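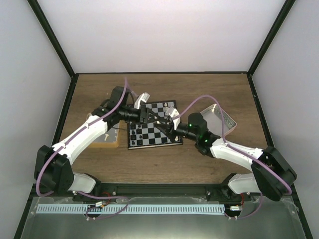

Sibusiso Kruger
Equipment Planning Officer, Nasine

May, 4:40 p.m.

The afternoon was given to the replacement budget for the two-arm workcell. I recorded the chessboard task for part of the session, as the request must state what the cell is used for, and then returned to the figures.

Rasoso has quoted 1,773 for a set of spare joint motors, delivery included. Drudico's price is lower, but its delivery time is 8 weeks and the warranty does not cover grippers. Čestmír Charvát prefers Rasoso. I am inclined to agree, although I have asked him to put his reasons in writing before the request goes forward.
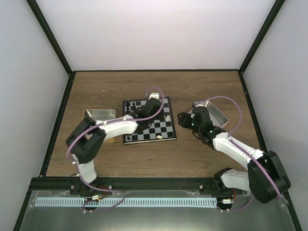 The cabling is a separate matter. Each arm has its purple cable running along the links and down past the front rail, and spare lengths are not in either quotation. I have added a line for 2 replacements and left the price open until Lemma replies. The trays and chess pieces will be charged to general supplies.

A second enclosure was raised again. There is no provision for it this year, and I have moved it to item 7 of the planning list, after the service contract. Čestmír will object. The draft goes to him tonight, and I must still correct the account code on the first page.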